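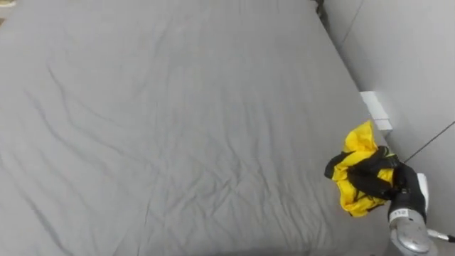
Bed with gray fitted sheet, next to a light gray wall.

Section 4: Setting Up Your Study Plan and Mock Exams

Welcome to the fun part of Demico! Your account is live, your exam is chosen, and now you get to build the plan that carries you from the first reading to the written papers. The steps are the same whether you are sitting the Kiltetstead Clerical Entry exam or the longer Brustus Administrative Grade, so just follow along.

4.1 Create the plan

1. Open the Plan tab and select New Plan.
2. Pick your exam from the list. The subjects fill in by themselves (a real time saver if you are taking the Administrative Grade, with all its optional papers).
3. Enter the date of your screening test in full, for example January 4, 2019.
4. Choose your rest day. You can have two if you like!
5. Select Build. The calendar opens on your first week.

Note: Optional papers stay gray until you pick one. You can still build the plan without choosing, and the hours for that paper are held open for you.

4.2 Load the question bank

The Kurian question bank comes with every plan, and it is a treat. It holds 2000 questions with full worked answers, sorted by subject and by difficulty.

1. In the Plan tab, select Add Bank, then Kurian.
2. Wait for the green check mark next to the name.
3. Select Sort by Subject.
4. Turn on Hide Answers if you want to try each question cold. We love this setting and leave it on all the time.

Caution: Do not close the window while the bank is loading. If the load stops partway, you will see message 606. Select Remove Bank, then begin again at step 1.

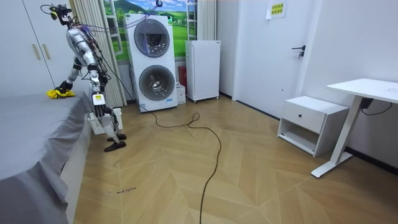 4.3 Take your first mock exam

With the bank in place, you can sit a mock whenever you like. The first one sets your starting level, so go in without notes and just see what you know.

1. Select Mock, then Screening Paper.
2. Check the settings. The paper is marked out of 400 and the timer is on.
3. Select Start. The clock runs until you hand in the paper or the time is up.
4. Flag any question you want to come back to by pressing F.
5. Select Hand In, then Yes.

Your score shows up right away, subject by subject, and the plan moves hours toward the subjects where you lost the most marks. It's great to watch the calendar shift around after a mock!

Note: Wrong answers carry a penalty in the Screening Paper. To practice without it, turn off Negative Marking under Settings before you select Start. Turn it back on before your next full mock.

Caution: Leaving a mock before you hand it in erases your answers. Use Pause if you need a break. A paused paper is kept for 10 days.

4.4 Add essay practice

Essay papers belong to the main stage, but you can start writing as early as you want.

1. Select Essay, then Daily Topic.
2. Write in the box or upload a scan of your handwritten pages.
3. Select Save to Plan.

Saved essays appear on the calendar with a small pen icon. To compare an old essay with a new one, select both icons and then Side by Side.

Go on to Section 5 to set up reminders.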